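The great drawer clear-out

Well, July got away from me! I'd promised myself a proper go at the garden, and then it rained, so I turned to the drawer in the hall. You know the one. Ours had got so full that it only opened if you slid a ruler in first and pressed down.

I gave it one evening with the radio on and a pot of tea. Out came takeaway menus (two from places that have shut), the spare key to a house we left years ago, and chargers for phones I can't even remember owning.
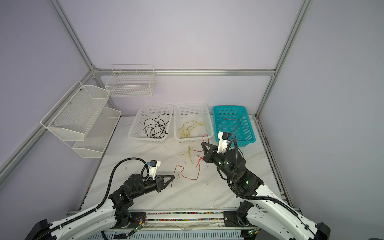

Paraskevi Fragkou wrote to me after the last newsletter with her own method, and I pinched it wholesale. You set a timer for 20 minutes, do one drawer or one shelf, and stop when it rings, even if you're enjoying yourself. I cheated and did three rounds, but I can see why it works for her. She's done her whole kitchen that way, 8 cupboards, and still had her weekends.

Leads were my downfall. I kept holding them up and saying "but what if?" to the cat. In the end I plugged in everything I could, put a paper label on the ones we use and gave myself one small tub for the maybes. If I haven't been in it by Christmas, off it goes. 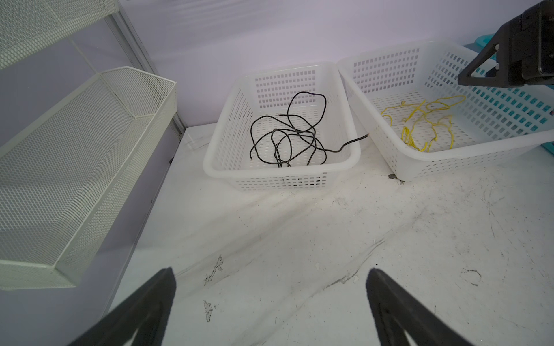

A black cable in a white basket.

Periklis Koutsoukos asked where to take old electrical bits. Our tip has a bin for them just past the garden waste, and the shop at Larkomar takes small things too, so do ask at the till. Please don't put batteries in with them, as they go in a separate tube by the door. 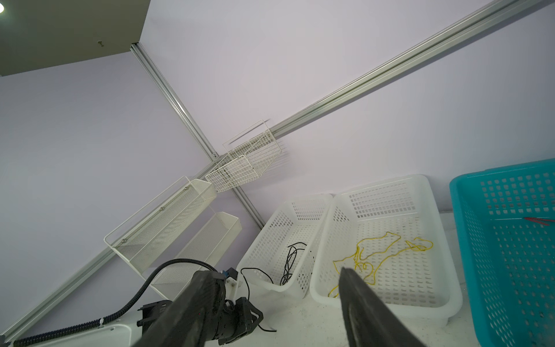

Next month: the airing cupboard

I'm dreading this one. I've got towels in there older than my nephew, plus a sleeping bag with no zip. Send me your folding tips, especially for fitted sheets, which I roll into a ball and shove at the back.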